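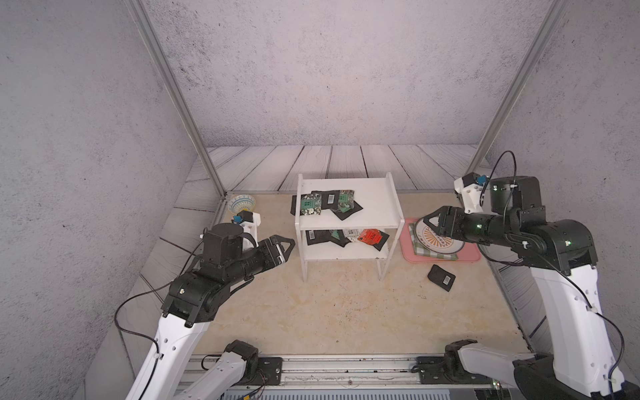
Fig. 4 - Plate on pink tray.

4. First wash (Risto countertop dishwasher)

Do section 3 first (hoses, level feet). Machine should be on and not beeping.

1. Take out all the packing. Check under the lower basket, there is a foam strip there.
2. Fill the salt tank. Use the funnel. Dishwasher salt only, no table salt.
3. Top up with water to the brim, cap on tight. Some will spill, wipe it up.
4. Rinse aid to the line, dial on 3. Hard water areas, 4 or 5.
5. Empty baskets back in. Door shut till it clicks.
6. Press Noh (quick programme). 36 minutes at 40 degrees. No tablet for this one.
7. When it stops, leave door ajar for 30 minutes before loading.

Note: a bit of water in the bottom is normal. It keeps the seal soft.

CAUTION: don't open mid-cycle. If you must, press Pause and wait for the pump to stop.

Loading

- Plates in the back rack, facing the middle. Scrape first, no need to rinse.
- Flat trays down the left side, upright. Check the spray arm still turns freely.
- Plastic on top basket only. Thin plastic can warp, wash by hand.
- Knives point down.

Error E2 - tap closed or hose kinked. Straighten it, press Start agian.
Error E5 - filter blocked. See section 6.
Anything else, note the code and ring us. Have the model number ready (1134, inside door edge).

Last updated: November
Shares: 3 | Comments: 0
© Maltudum Appliances, Dikthorpe | Contact | Back to top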